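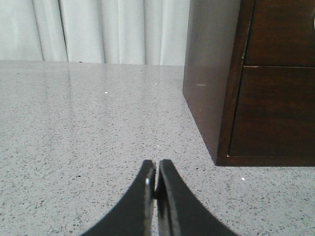

Dernière modification de cette page : mai, 23 h 40

Cher journal, je rentre tard de Trundcombe, les pieds en compote, et je veux tout de même écrire avant de dormir parce que la journée a été drôle et un peu inquiétante à la fois (et que demain j'aurai tout mélangé, je me connais).

Le bras a encore lâché. Enfin, pas lui, sa pince : on lui demande de s'ouvrir, l'écran jure qu'elle est ouverte, et les deux doigts noirs restent serrés l'un contre l'autre au-dessus du plan de travail, sans rien tenir. Le programme, lui, continue sa petite vie comme si tout allait bien ! C'est ça qui m'a donné froid dans le dos, bien plus que la panne. Un bras qui croit avoir la main ouverte et qui s'avance vers un meuble en bois, moi je n'aime pas ça du tout.

J'ai appuyé sur l'arrêt d'urgence, Nanna a crié « stop » en même temps que moi, et nous sommes restées là comme deux idiotes à regarder. Elle a ressorti le journal des erreurs : plus de 1 220 cycles depuis le dernier réglage, et le défaut 11 revenu 6 fois sans que personne ait reçu la moindre alerte. Santeri penche pour le câble du codeur, Piyumi pour la mise à jour de Mellberg. Je n'ai pas d'avis, j'avais surtout faim.
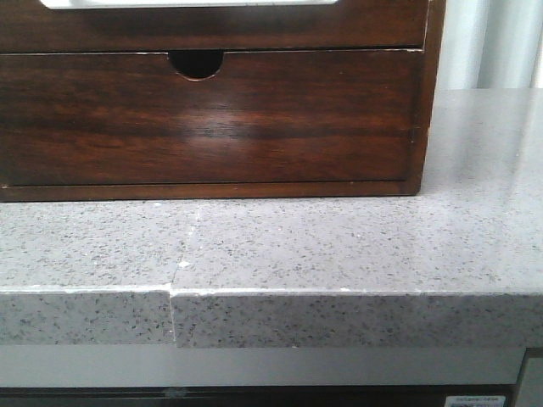 Le meuble brun et son grand tiroir, à Trundcombe.

J'aime bien ce tiroir, avec son encoche en demi-lune – ma grand-mère avait presque le même pour ses bobines, et l'ouvrir était toute une cérémonie. Pour le bras, c'est une autre affaire, il faut y entrer juste ce qu'il faut et tirer bien droit.

Troels a téléphoné vers 17 heures, très gentil, très calme, et il a décidé qu'on ne relançait rien tant que la position des doigts ne serait pas vérifiée par un second capteur. J'étais soulagée, même si cela repousse la démonstration pour Collado. Nanna a mis une étiquette rouge sur le pupitre et moi j'ai recopié le défaut dans le cahier.

Demain, penser à rappeler Hjalti pour le câble, et à rapporter sa boîte à gâteaux à Piyumi.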